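Section 5: Building the Gate

If you skipped straight to this section, go back and do the tray first. I know, I know. But the Gate is the tallest thing in the Voscombe set that children will want to build on day one, and it behaves much better on a level floor with walls on all sides. My first one went up on a kitchen table with a wobbly leg, and I spent the evening fishing blocks out from behind the radiator.

What you need from the box

The yellow base block (the big chunky one)
The red frame, with its post and crossbar
The dark blue upright
The green upright
One spare block of any color to stand behind the frame, if you like

Everything else can stay in the bag for now. The full Voscombe box has 218 pieces and the smaller Nepia box has 200, and if you tip either one out all at once you will lose the green upright. Ask me how I know.

Before you start

Wipe the bottom of the yellow base and the floor of the tray with a dry cloth. Grit under the base makes it rock, and once it rocks you'll be chasing that problem all the way up. Don't use furniture polish! I tried it on my old Tullano blocks because I thought they'd look nice and shiny, and they slid off each other for weeks.

Putting it together

1. Set the yellow base toward the back of the tray, with its long side facing you. Leave a little gap at the back wall so you can get your fingertips in there. You'll want that gap later, trust me.

2. Press down on each corner of the base in turn. If one corner dips, slide the whole thing over a bit and try again.

3. Pick up the red frame by the tall post, using your other hand to steady the crossbar. Lower it straight down onto the base. Both end legs should touch at the same moment — if one lands first, lift and start over. Dragging it across will leave a red streak on the yellow paint (it comes off with a damp cloth, but it's a pain).

4. Let go slowly. Give it a couple of seconds before you reach for anything else.

5. Stand the dark blue block in front of the frame, between the left leg and the middle post. Bring it in from the front, low and level, with your wrist well under the crossbar.

6. Do the same with the green block on the other side, between the post and the right leg.

7. If you're using a spare, stand it behind the frame now. This is where that gap comes in handy.

Caution: Please don't lift the finished Gate by the post. The frame only sits on the base, with no pegs or glue, so the base stays exactly where it is and you end up holding a red cross while blocks go everywhere. Take it apart from the front instead, small blocks first.

Caution: The small uprights in the Sallano travel edition are not meant for children under 2. Keep them up high if you've got a little one crawling around.

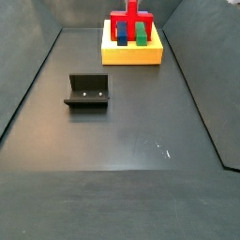
I like to leave a finger's width between each small block and the red parts next to it. Closer than that and the next person who touches one bumps the frame, and then you're back to step 3. Younger kids will jam them right up against the post anyway, and that's fine too — it's their gate.

Note: Swapping the blue and green blocks makes no difference to how steady the Gate is. The order I give in the steps is just the one on the picture card, and if you're playing the matching game in Section 6 you'll want to stick to it.

If it keeps falling over

Check the frame first. A frame set too close to the front edge of the base leaves hardly any room for the uprights, so they end up perched on the lip. Nudge it back and you'll feel the difference right away.

Next, check the tray itself. A folded piece of cardboard under the low side fixes most sloping tables. If the frame still leans after that, turn it around and try it back to front. One of mine has a leg with slightly thicker paint on the bottom, and it only stands up nicely facing one way. A few rubs with fine sandpaper would fix it, I'm sure, but I've gotten used to it.

Putting it away

Uprights go back in the small bag, the frame lies flat along the long side of the box, and the yellow base goes in last.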